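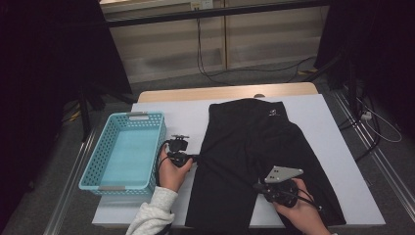
Ticket: Grodaleo water fountain, cat won't drink from it
Status: Solved
Opened: Saturday, April 25, 2020

Hello all! We bought the Grodaleo fountain for our old tabby because the vet wants more water going into her (her kidneys are a bit off) and she loved it for 3 days. Now she sniffs it, walks away and shouts at the bath tap. The pump still hums, but the flow has dropped to a dribble. Bowl holds 2 litres and I top it up every morning. Any ideas very welcome!

Reply from Duder Pet Support
Thanks for writing in. Please unplug the fountain and take the pump out. Pull off the front plate and look for hair round the little wheel. Rinse the filter under a cold tap until the water runs clear. Do you use any scented washing-up liquid on the bowl?

Update from owner
Oh my word, the hair! There was a proper felt ring in there, I had to tease it out with a cotton bud. Flow is miles better already. And yes, lemon washing-up liquid, guilty. She put one paw in and left again, so we're halfway there I think.

Reply from Duder Pet Support
Cats often dislike citrus. Wash everything again in plain hot water, let it air dry, and move the fountain away from her food. Keep an ordinary bowl of water out as well. If she stops drinking altogether or goes off her food, ring your vet the same day.

Update from owner
She's drinking!! Moved it to the landing, plain water only, and she was there for ages last night with her whole chin wet. So pleased. I've also ordered the Ponetov sponge filters, do those fit the smaller pump?

Reply from Duder Pet Support
They fit the large pump only, so please send those back. Yours takes the round one that came in the box. Closing this ticket now, reply here to reopen it.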